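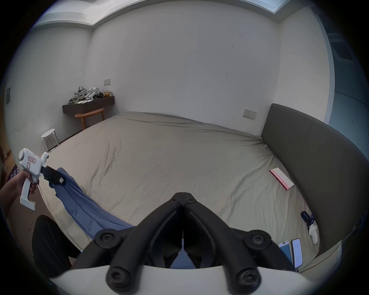 Wokix Fitted Sheet, Deep Pocket
In stock. Ships in 3 days.

A fitted sheet has one job, and most of them quit by February. The Wokix has elastic all the way around, so the corner you did last stays put while you go back for the corner you did first.

Fits mattresses up to 20 inches deep. Toppers count toward the 20, including the one you bought on sale and regret.

Colors: Oat, Fog, Clorberg Blue
Sizes: Twin, Full, Queen, King
Care: Machine wash warm, tumble dry low. Ironing is allowed. We won't ask.

The long sides have a tag sewn in that says LONG SIDE. It is our most praised feature, ahead of the fabric, which took us 4 years.

Pillowcases sold separately. Matches the Sowah duvet cover but not the older Flillireo set, which runs pinker.

Returns accepted within 50 nights, washed, please. Folded if you can manage it.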